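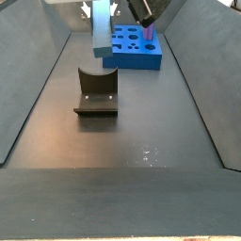 집에서 만드는 로봇 팔은 무슨 요일에 손보는 게 제일 좋을까? 금요일 저녁, 다음 날 늦잠을 자도 되는 날이 최고다.

그래서 오늘도 퇴근하자마자 가방만 던져놓고 공유 작업실로 갔다. 7월이라 작업실이 푹푹 찌는데 에어컨은 또 제일 구석 자리만 시원하다(내 자리는 당연히 그 구석이 아니다). 선풍기 하나 끌어다 놓고 시작!

요즘 붙잡고 있는 건 도형 맞추기다. 아기들 장난감처럼 구멍 뚫린 파란 블록에 모양 맞는 조각을 꽂는 거. 처음엔 이 정도야 하루면 되겠지 했는데 벌써 몇 주째인지 모르겠다. 사람 손은 살짝 비벼가면서 넣으니까 쉬운 거였다. 로봇은 조금만 틀어져도 구멍 옆을 꾹 누르고 서 있다. 그 모습이 꼭 혼나는 학생 같아서 웃기면서도 속이 탄다.

제어 코드는 여전히 내가 Pluler라고 이름 붙인 그 프로그램이고, 손가락 쪽 설정은 Duler라는 파일에 따로 뺐다. 이름을 왜 이렇게 비슷하게 지었을까... 오늘도 Duler를 고쳐야 하는데 Pluler를 고쳐놓고 한참을 헤맸다. 다음 버전에서는 꼭 이름을 바꿔야지. 지난달에도 똑같이 썼던 것 같지만.

중간에 Lorraine Wragg 씨가 커피를 들고 와서 구경했다. 내려가는 속도를 보더니 너무 급하다고, 마지막 구간만 따로 느리게 하라고 한다. 원래 값이 477이었는데 412로 내렸다가, 그래도 마음에 안 들어서 마지막 구간은 200까지 내려버렸다. 보고 있으면 하품이 나올 정도로 느리지만 덜컥거리는 소리가 확 줄었다! 기분 좋아서 커피를 두 잔이나 얻어 마셨더니 지금 잠이 안 온다.

저녁은 아래층 Erkport에서 김밥 사다가 작업대 옆에 서서 먹었다. 손에 참기름 묻은 채로 키보드를 만져서 엔터 키가 반들반들하다. 내일 닦자.

먹고 나서는 네모난 기둥 쪽을 만졌다. 동그란 건 돌아가 있어도 상관없는데 네모는 각도까지 맞아야 하니까 골치가 아프다. 손목 각도를 조금 돌리고, 다시 집고, 또 조금 돌리고. 노트에 숫자만 잔뜩 적혀 있는데 글씨가 엉망이라 나중에 내가 알아볼 수 있을지 모르겠다.

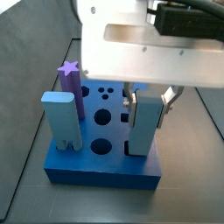 연하늘색 네모 기둥을 집고 구멍에 맞추는 중. 왼쪽은 아치, 그 뒤는 보라색 별.

별은 솔직히 제일 겁나는 조각이다. 뾰족한 데가 다섯 군데나 있으니 각도 오차가 조금만 나도 어디 하나는 걸린다. 그래도 모양은 제일 예뻐서 자꾸 손이 간다. 색깔도 마음에 들고.

기록하는 김에 적어두면, 반복 횟수는 100번으로 맞춰두고 싶은데 그러려면 조각을 제자리에 돌려놓는 동작도 만들어야 한다. 지금은 내가 일일이 손으로 빼주고 있으니 이게 무슨 자동화인가 싶다. 내가 로봇을 부리는 건지 로봇이 나를 부리는 건지. Ackroyd 작업실에서는 받침대를 여러 개 깎아서 쓴다던데 그쪽 도면을 한번 얻어볼까 생각 중이다.

집에 오니 열한 시가 넘었다. 샤워하다가 집는 높이를 조금 낮추면 기둥이 덜 흔들리겠다는 생각이 나서 머리에 거품 묻은 채로 휴대폰에 메모했다. 내일은 점심 먹고 가서 그것부터 해봐야겠다. 아, 그리고 육각 렌치 챙길 것. 또 빌리면 미안하다.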